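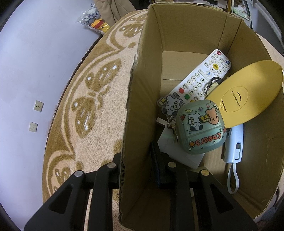 Clesum has another kicker commitment, and once again it comes with a number attached.

Abelardo Huamán, a senior at Prindby High School, announced Tuesday-style, with a graphic and a short thank-you note, that he will play his college football at Clesum. The note mentioned his parents, his coaches and his teammates. It also mentioned that he is the 96th-ranked kicker in his class, according to the Groveo recruiting list, and that line has been repeated in every post about him so far.

It deserves a closer look than it has been getting.

Groveo runs a series of one-day kicking and punting camps through the spring and summer. Players pay to attend, they kick in front of a handful of evaluators, and some weeks later a list comes out. The current list has 939 names on it. Huamán was ranked 354 in February. He went to two more camps after that and came out in the top 100, without having played a single game in between.

Maybe he got that much better. Kickers do improve quickly at that age, and anyone who saw Prindby last season knows he has a strong leg. He played soccer until his sophomore year and still takes a long, looping run at the ball on kickoffs, which his coaches have been trying to shorten. But a jump of that size over one spring, on a list put together by the same company that sold him the camp spots, is the kind of thing a college staff ought to treat with care.

Clesum says it did.

"We watched the film first," said Yaneth Flores, who handles specialist recruiting for the program. "The ranking is something families like to see. We had him here twice and he kicked off the ground, off our own snapper and our own holder. That was the evaluation."

Flores would not say how many he made during those visits, or from what distance. She also would not say what kind of spot Huamán has been offered. That matters, as the announcement used the word "committed" and left out the word "scholarship." Plenty of kickers join programs as walk-ons and earn money later. Plenty of others never do. There is nothing wrong with either route, though readers of the graphic could be forgiven for assuming the first year is paid for.

Asked directly, Flores said the staff does not discuss the terms of an individual offer before the paperwork is signed. Fair enough. Huamán said he was "happy with the situation" and left it there.

The high school record is decent and a little thin. Prindby went for it on fourth down more than most teams in its league and did not ask its kicker to do a great deal. Huamán handled kickoffs and extra points for two years and took over field goals as a junior. His longest make in a game was from 44 yards, on a calm night at home. A clip of a much longer one has been going around, but that was from a practice, off a block, with no rush coming at him. The caption doesn't say so.

He is hardly the first recruit to put his best swing on the internet. What bothers some high school coaches is how much weight these clips and lists now carry with people who should know better. One coach in the league, who asked not to be named because he still sends players to the camps, said he has had parents ask him to move a boy into the starting job on the basis of a camp ranking.

"I tell them the camp doesn't have a center who snaps it over your head," he said.

Groveo disputes the idea that repeat customers get a lift. In an emailed statement the company said its evaluators score every player on the same chart, and that returning players tend to rise because they are the ones who keep working. It did not send the chart. It did not answer a question about how many players in its top 100 had attended only once, either.

The company also says its list is read by 3000 college coaches. That is a large number for a list of high school kickers, and the statement did not explain how readers are tracked. A program that opens the email and one that recruits off it are two very different things.

Then there is Woo, the tracking app Groveo has been promoting at its camps this year. It gives each kicker a score after every session, based on distance, hang time and direction, and the score feeds into the ranking. Huamán's family pays for the full version. He said he likes it, and that it helped him see he was pulling the ball left when he got tired. That sounds useful. Whether it tells a college coach anything about a kick with four seconds left and the wind in his face is another matter, and Groveo's material gets vague on that point. 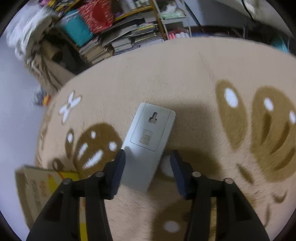 Does the commitment guarantee Huamán a place on the Clesum roster?

It is a verbal commitment, so neither side is bound by it. He can change his mind and so can Clesum, until an agreement is signed.

History says to take that part seriously. Clesum took commitments from two kickers in the last class and only one of them is on campus. The other was told late in his senior year that the staff had found an older transfer, and he ended up starting over with smaller schools that had mostly filled their spots. Flores was not on the staff then, and said she would handle such a case differently. She did not say how.

The depth chart does give Huamán a chance. The current starter is in his last year, and his backup has kicked off twice in college. If no transfer arrives, the job would be open by next fall. "If" is doing a lot of work there - programs of this size have gone for older kickers more often than freshmen lately, and a coach on a one-year extension is unlikely to hand close games to an 18-year-old unless he has to.

Huamán did not sound worried. He said he chose Clesum over two other programs, neither of which he would name, for the business school and the drive home, which takes under three hours. He plans to stay through the season at Prindby, finish school in the spring and report in the summer. He will go to one more Groveo camp before then. The entry was already paid for.

"I know people say stuff about the rankings," he said. "I didn't make the list. I just kick."

He has a point, and none of this should be held against him. He has done what kickers his age are told to do, and he may turn out to be very good. The program that wants him has a better reason than a number, or says it does. It could make that case more easily by telling people what it saw on those two visits, and by saying whether there is money behind the offer.

Prindby opens its season at home, with kickoff set for 7 p.m. Flores said a member of the Clesum staff plans to be there. Groveo's next list is due after the last summer camp.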